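Shearer Hall deck and outdoor area: my walk-round notes
Checked 14 August 2018, before the summer fair

Right, I've done the whole outside this time, including the bit behind the bins that I skipped in May. OK means I'm happy, WATCH means look again next month, FIX means before anyone's let loose on it. Comments are mine, so blame me!

Front steps: OK
All treads solid, no wobble. The grip strips we put on in May are holding up nicely, though the bottom one is lifting at a corner and I've pressed it back down twice now.

Handrail, left side: FIX
It moves. Not a lot, but if I lean on it (and I did, properly) the bottom post shifts in its bracket. Needs a longer bolt. Pongsak Suwannarat has a box of them and says he'll drop a couple round.

Handrail, right side: OK
Could do with a rub down, I got a small splinter near the top.

Outside lights: WATCH
Both working. The one over the side door takes ages to come on, so give it a minute before you decide it's broken like I did. 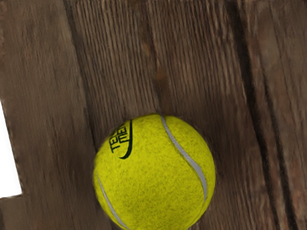 Deck boards: WATCH
I went over the boards on my hands and knees with a screwdriver, poking anything that looked dark (very glamorous, my knees are still complaining). Two soft spots by the downpipe, both small enough to cover with a thumb, and three screws standing proud, which I've driven back in. The rest is sound, just tired. Weathered planks like those, with a tennis ball sitting on them, are a good reminder of the other thing I always go on about, which is stuff left underfoot. Balls, skipping ropes, plant pots, all of it wants picking up before the doors open. A bright yellow-green ball is easy enough to spot in daylight, but try it in the evening with a tray of teas in your hands! I'd like a crate by the door for it all. We also need to talk about oil. I used Zendinon last time and one tin did nowhere near what I'd hoped, so I'll price up two.

Gate and latch: OK
Shuts on its own and the latch catches. Squeaks like mad.

Extension leads: FIX
The orange one has a nick in the outer sleeve, so I've taped a note on it and put it in the cupboard. Please don't use it, even for the urn. The 30 metre reel is fine, but unwind it all the way first.

Fire exit path: OK
Clear, brambles cut back. They'll be across it again by the time you read this.

Still to do: rail bolt, new lead, crate, oil. I've got the key until the fair, so shout if you want to get in.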